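Print this page | E-mail this page

We use cookies to remember your settings. By carrying on you accept this. Accept | Read more

# Brustau Denim Set

Brustau is a collection of pictures and notes on worn jeans: how they fade, where they fray, and how they look when they are being straightened and folded. It was put together for people who sort, mend or resell second-hand clothing, and for anyone who needs reference material on used denim in ordinary condition.

The set is kept in two parts. Gape covers rips, frayed patches and open seams. Seno covers fading, creases and hems. A garment can appear in both.

## Contents

- 310 garments, all jeans or cut pieces of jeans
- 2,000 pictures, close views and table views mixed
- one notes file per garment, plain text
- a word list, so that "frayed", "worn" and "faded" are used the same way throughout

## What the notes record

Each notes file starts with the overall shade (light, light-to-medium, medium, dark), then the thread colour of the visible stitching, then the damage. Thread colour is entered as it looks next to the cloth. Tan and golden yellow were hard to keep apart on older pairs, so they share one entry, "tan/gold".

Damage is entered by type:

1. **Frayed.** Loose threads showing on the surface, whether or not there is a hole behind them. The pale threads often lie so thickly that the cloth underneath can't be judged from a close view, and in that case the hole field is left blank.

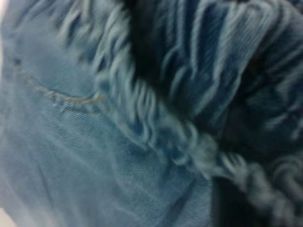 Distressing done at the factory and wear from use go under the same heading. We tried to separate them in the first version and the entries did not agree with each other, so the split was dropped in April.

2. **Faded.** A pale patch with soft edges and the weave still whole. Knees, thighs and seat are the usual places. Where the part of the leg is unclear, the note just says "panel".

3. **Puckered.** Cloth drawn up along a line of stitching. Slight puckering is normal on washed jeans and is entered as "slight". It isn't treated as damage when garments are graded.

4. **Open seam.** Stitching gone for longer than a thumb's width.

## Table views

The table views were taken on a white top. A pale background makes a blue edge easy to find, but very washed-out denim can be lost against it at the corners, and 56 pictures are marked `low_edge` for that reason.

Legs are shown flat, partly lifted or pulled taut. Pulling the cloth along its length takes out the broad creases and leaves the sharp ones, so a crease entry should always be read together with the position entry. For hems, the notes say whether the fold is single or double stitched and whether it lies straight. A faded patch in the middle of a panel is entered once, even if creases run through it. 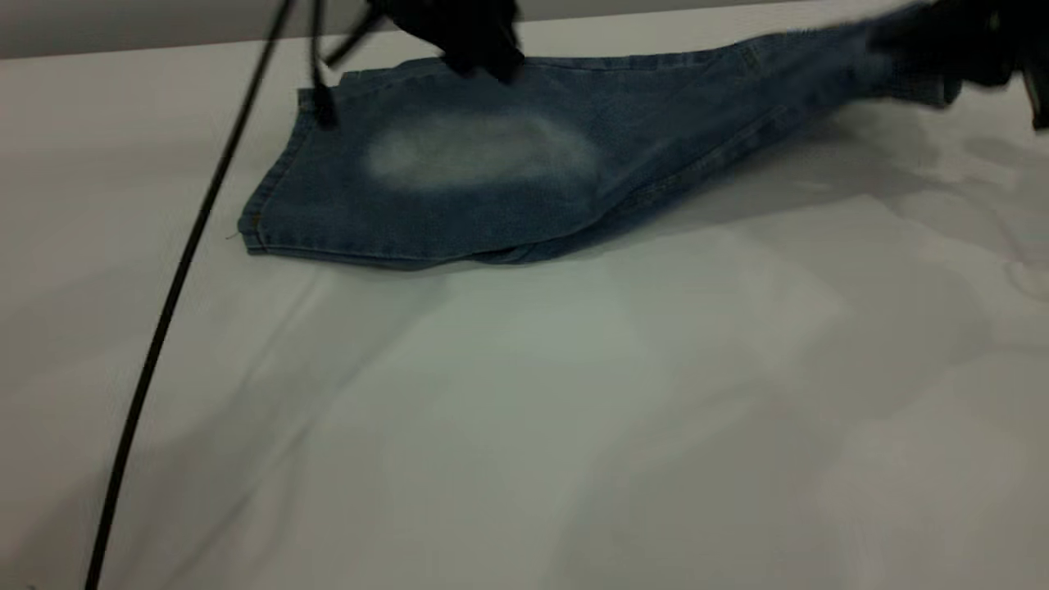
## Known gaps

- Black and white denim is not included.
- Stretch denim is under-represented. Only 20 garments have a fibre label we could read.
- Close views can be soft. They were kept if the weave or the threads could still be made out.
- Back pockets are often missing from the table views. A curved seam in a close view may be a pocket edge or plain topstitching, and the notes say "curved seam" for both.

## Layout

The top folder holds `gape/`, `seno/`, `notes/` and `words.txt`. Garments in both parts have one notes file, and the pictures are not repeated.

## Use and changes

Free to use for teaching, research and shop training. Please name the set as Brustau. The earlier Brundico list used different damage codes and should not be merged with this one without converting them first. Corrections are read on Monday mornings and go into the next version.

Get our newsletter: new sets and corrections, sent monthly. Sign up | No thanks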